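Away ticket bought through a fan club, club says my points do not count

Posted in: Football / Tickets and memberships
November 8, 2025

Posted by culum_north_stand

Hello to all. I support Culum and I have a season card since three years. For the away match at Escobedo in September I bought my ticket through our fan club, because they had 220 places on the bus and the match ticket was in the same price. I paid to the fan club and not to the club directly.

Now I look in my account and I see that the away points for this match are missing. I have 513 points and for the cup match at Pramura they ask for more than that in the first sale. With the Escobedo match I would be over the limit. I wrote to the ticket office and they answered that the points go to "the account which made the purchase". This account is the one of the fan club, so I understand that somebody else has my points, or that no person has them.

I was in the stadium and I still have the paper ticket with my seat number. Can I ask for the points afterwards? And if yes, must I do it or must the fan club do it? The first sale opens in 2 weeks, so I would be thankful for a quick answer.

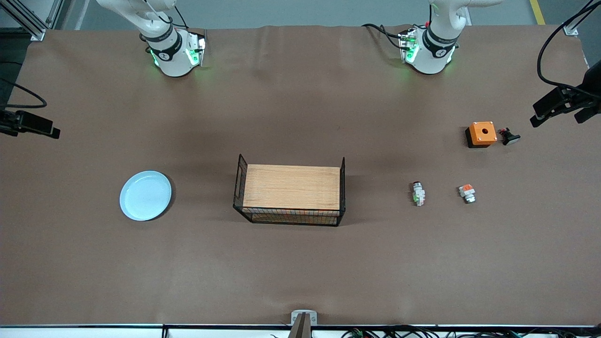 dellon_away_days
Yes, you can ask for them, but the ticket office will not do it for a single supporter who writes alone. I had the same problem last season with a different fan club. The fan club must send a list with the name, the membership number and the seat of each person who traveled. The office then moves the points from the group account to the personal accounts. In my case it took nine days.

Please look at these things before you write to them:

Your membership must have been valid on the day of the match. If you renewed late, they refuse.

The name on the list must be written the same as in your account. My second family name was missing and I had to begin again.

Keep the paper ticket, and make a copy of it. They asked me for the number under the barcode.

I would call the fan club first and ask if the list was already sent. Sometimes it was sent and it only waits in the office, and then you lose time with a second request. If they have not sent it, ask them to put the cup match in the subject of the e-mail. I did this and I think it helped, but I can not prove it.

Also, the points are counted on the evening before the sale opens. If yours arrive on the morning of the sale, you will have to wait for the second sale.

terrace_left
Same thing happened to half of our bus. Complain loud, they fix it. Anyway the second sale for Pramura never sells out, last time there were roughly 200 tickets left on the day.

old_scarf
I do not agree with the answer before mine. The last match at Pramura was in the league, on a weekday evening. A cup match is a different situation and the away part is smaller, so I would not wait for the second sale.

One more point which is missing here. If you gave your ticket to a friend, or changed seats on the bus list, the points stay with the name that was first on the list. I do not say that you did this, but the office will ask.

culum_north_stand
Thank you, this is very useful. I called the fan club today. The list was not sent, they believed that it goes automatically. They will send it on Monday with my membership number, and I will write here when the points are in my account.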